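Jatitz Wrist Camera Kit – Appliance Tasks Edition

Products > Manipulation > Wrist cameras and software > Appliance Tasks Edition

Overview
Specifications
Method notes
Ordering

Overview

The Appliance Tasks Edition is a wrist camera, mounting plate and software package for two-finger parallel grippers. It is intended for labs that study how an arm learns to operate household appliances: pressing a release, opening a door, choosing a setting on a panel. The edition ships with the Dostix policy, trained by our research group in Rutmont, and with the training scripts used to produce it.

The camera sits behind the gripper and looks out past the fingers, so both fingertips stay in view during an approach. The policy uses the position of the fingers in the picture as its main reference. It does not need a marker on the appliance or a fixed camera over the table.

What is in the box

Wrist camera with fixed-focus lens
Mounting plate and screws
Camera cable with right-angle plug
Strain relief clips (2)
Printed calibration card
License key for the Dostix policy and training scripts

The arm, gripper and host computer are not included. The fingers are not included either. If you use long fingers, check that the tips are visible in the live view before you tighten the plate.

Specifications

Camera type: color, single lens
Focus: fixed
Connection: USB
Mounting: plate, between wrist flange and gripper base
Gripper type: parallel, two fingers
Control mode: end-effector position plus gripper width
Training data format: one folder per demonstration, video plus joint log
Cameras required: one
Depth sensor required: no
Warranty: 24 months

Method notes

This section summarizes the work behind the policy. It is written for people who want to repeat it or train on their own appliances.

Buttons on kitchen appliances are a hard case for a learned policy. The target is small, often the same color as the panel around it, and it has to be pressed in the right direction with enough travel to release a latch. A policy that reaches the correct area but stops short has failed the task, and in the camera view the two outcomes can look nearly the same until the door moves.

Dostix splits the work into an approach and a contact stage. Both stages run from the same network. In the approach stage, the output is a sequence of small moves relative to the current gripper position. In the contact stage, the step size drops and the policy is allowed to push past the last visible position of the surface by a fixed amount. The switch between stages is learned from the demonstrations, which are labeled by hand at the moment of first contact.

We found that the label matters more than expected. In our first version the switch was triggered by distance to the panel, estimated from the picture. It worked on flat panels and did poorly on raised or recessed buttons. Hand labels take more time but removed most of the early stops.

The released policy was trained on 9 appliances. Demonstrations were recorded by teleoperation, with the appliance moved between takes so that the arm could not rely on one table position. Lighting was changed as well. Panels with glossy displays are sensitive to this, and we suggest recording under at least two light settings if you add your own.

Background

We recorded against plain cloth and a light tabletop for the base set. A plain background speeds up the first round of training. It also means the base policy has seen little clutter. Users who plan to work in a furnished kitchen should expect to record extra demonstrations there and fine-tune. The script for this is finetune_scene in the tools folder, and it leaves the contact stage untouched unless you tell it otherwise.

Panel language

The policy does not read text. Panels printed in different languages are handled the same way, and the goal is given as a point on a reference picture of the appliance. Click the button you want pressed, save, and the goal is stored with the task. A new reference picture is needed for each appliance model, but not for each position on the table.

Approach view, microwave task

The door-release task is the one we use for checking an installation. It needs one appliance and no objects to grasp, and a failed press is easy to spot from outside. For the check, set the microwave on a firm surface. Light ovens can slide when pressed, and a sliding target will spoil the comparison with our results.

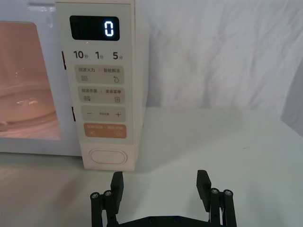

Wrist camera view at the microwave: gripper open, left finger just below the oval door-release button.

The finger spacing is part of the learned motion. Do not limit the opening width in the gripper driver unless your hardware requires it. If you must limit it, record a new set of demonstrations with the limit active, as the base policy will otherwise see fingers in places it does not expect.

For release buttons, press with one finger only. Demonstrations where both fingers touched the panel were removed from the set.

Known limits

Touch panels with no printed outline are not supported in this release. Rotary knobs are not supported.

Doors that need to be held while a button is pressed need two arms – the software controls one.

The wrist camera can lose sight of the button in the last part of the press, when a finger covers it. The policy carries a short history of earlier pictures for this reason. If your camera drops pictures, fix that first before you retrain.

Compatibility

Works with the Sotelo arm controller, firmware from September or later. Other controllers can be used through the generic interface, which accepts position commands and returns joint readings. Gripper width must be reported back to the host. Grippers that only report open or closed will run but are not recommended.

Ordering

Appliance Tasks Edition, complete kit
Appliance Tasks Edition, software only (for owners of the standard wrist camera)
Spare mounting plate
Spare camera cable

Software-only orders are delivered by download. Please give the serial number of your camera when ordering; it is printed on the underside of the housing.

Downloads

Installation guide
Calibration card, print version
Labeling guide for first contact
Release notes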